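Noletti Hand Guide teleoperation kit: review after 600 recorded demonstrations
Reviewed 11 February 2020

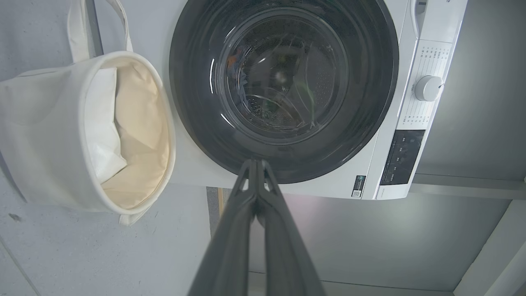 Tudor Bratu wrote to ask, before this review was finished, whether the Noletti kit could hold a door task at all, having given up on appliance doors with the older Gonano leader arm. His complaint was that the operator feels nothing at the moment the fingertips meet the edge, so half of every session goes to bad grasps. It was a fair question, and most of the testing was arranged to answer it.

What is in the kit

The Hand Guide consists of a passive leader arm, a foot pedal, a wrist camera mount and a license for the recording software. The leader arm clamps to a bench and mirrors the joint layout of the follower. A second mode disables the leader and lets the operator push the follower by hand while the controller compensates for gravity. Both modes write to the same log format. The follower is not included. We used our own, with a two-finger gripper.

Setup

Mechanical assembly is simple. Calibration is less so. The manual describes a procedure in 4 steps and omits that the gripper must be closed before the third. If it is open, the zero position is stored wrong and the fingers stop short of full closure for the rest of the session. Grigore Pîrvu found this in the log offsets. Noletti support confirmed it and said the manual would be revised by July.

Door tasks

Testing was done on a front-loading washer: approach the door, place closed fingers at the rim, open, move a garment between drum and basket, close. In remote mode the leader is precise enough for the approach. The scaling setting matters here. At the default ratio, small hand tremor shows up in the recorded path near the rim. At half ratio it does not, but the operator runs out of reach and has to re-index with the pedal, and each re-index leaves a pause in the demonstration that must be trimmed.

Hand guiding gives cleaner contact. The operator feels the door through the arm and stops pushing at the right time. The cost is that hands and forearms enter the wrist view, and those recordings were rejected by our filter. We ended up using hand guiding to find a good approach pose and remote mode to record it.

Fabric was harder than the door. Dark clothing inside a drum gives a wrist camera little contrast, and the software's auto exposure reacts slowly when the gripper goes from a white panel into the drum. Lock the exposure manually. The option is under Advanced.

Force feedback

There is some, limited to gripper closure. It reports contact and not much else. With regard to Bratu's question, the kit can do the task, but the operator learns the rim position by eye.

Software

Stable. Two crashes, both during export, with no lost data. Playback scrubbing is slow on sessions longer than a few minutes. The trim tool works on one episode at a time, which is tedious given the pauses mentioned earlier.

Price and alternatives

The kit costs 2,000 without the follower adapter. The Ardeleanu adapter fits and is better machined than Noletti's own. The Drisbridge system has true force feedback on all joints but needs its own controller and takes up a full bench.

Verdict

Recommended for labs that already own a compatible arm and record mostly rigid-object tasks. For cloth handling, budget extra time for camera settings. Check the calibration offsets before every session until the revised manual is out.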